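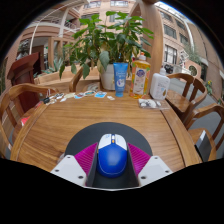

One reader wrote in to say that a damp cloth was all her desk ever got, and that after almost 5 years the wood under her mouse pad had gone a different color from the rest. Could it be fixed? Partly. Read on.

Wood tables that get worked on all day. Laptop, mouse, coffee, elbows. Not the same as a dining table that gets wiped after supper and left alone. Different dirt, different cleaning.

Weekly stuff

Clear the table. All of it, pad included. Crumbs first with a dry brush, an old pastry brush is fine. Then a cloth wrung out till it barely feels damp, one drop of dish soap in the bowl. Go with the grain. Dry cloth right behind it.

No vinegar on a waxed top. It dulls the wax and you'll be rewaxing by the weekend.

Grime where your wrists go

Skin oil plus dust. Goes gray and sticky along the front edge. Soap alone smears it around. Mineral spirits on a white rag, window open, small circles, change the rag when it turns brown. Test underneath first!! Some finishes go soft. Let the rags dry flat outdoors before they go in the trash, never balled up.

Light patch under the pad

Sunlight changes wood. Whatever sits on it keeps that spot the old color, so you get a circle. Take the pad off and leave the table bare near the window. A few weeks helps alot, a few months is better. Then move the pad an inch or two every time you clean. Mine was done in September and the ring is faint now.

Rubber-backed pads are worse. They can stick to a soft finish and pull it. Put a piece of thin felt under, or use a cloth-backed one. I cut felt from a Triltex offcut and its held up fine.

Mouse and pad

Switch off or unplug. Cotton swab with rubbing alcohol, just damp, run it round the wheel and along the seams. Toothpick for the gunk on the little feet underneath. Soft cloth for the shell – no bathroom spray, it clouds shiny plastic.

Cloth pads can be washed by hand in cool water. Roll in a towel, press, lay flat. Not the dryer. Overnight at least before it goes back on wood, a damp pad will leave a mark by morning.

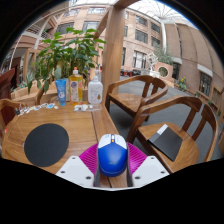

White rings from cups

Moisture in the finish, usually not in the wood. Try in this order, stop when it works:

Hair dryer on low, keep it moving.
A dab of plain white toothpaste, not gel, rubbed lightly and wiped off.
Petroleum jelly left on overnight.

Black rings are another thing. Water got down into the wood. Thats sanding, or oxalic acid, and I'd read up properly before trying either.

Oil or wax?

Depends what's on there. Drop of water on the bare top – if it sits up in a bead the finish is still doing its job, leave it be. If it soaks in and goes dark, time for a coat. I use Piltuso paste wax, thin, 40 minutes, then buff. Thin! Too much and the mouse pad skates around and every crumb sticks.

Small things off the desk

Pens, clips, cables. Get them in tubs at the back edge so the front wipes down in one go. Felt dots under the tubs. Lift, don't drag.
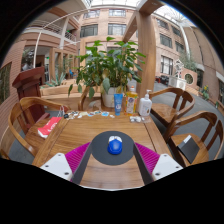
Page 347

Scratches, shallow ones. Rub a walnut half along it, wait, buff with a cloth. Works on brown woods. On pale wood skip the walnut, clear wax only.

Deeper scratch, a wax filler stick one shade darker than you think. Press it in with an old plastic card, scrape level, buff. Sticky tape residue comes off with a little cooking oil left on for ten minutes, then soap, then dry.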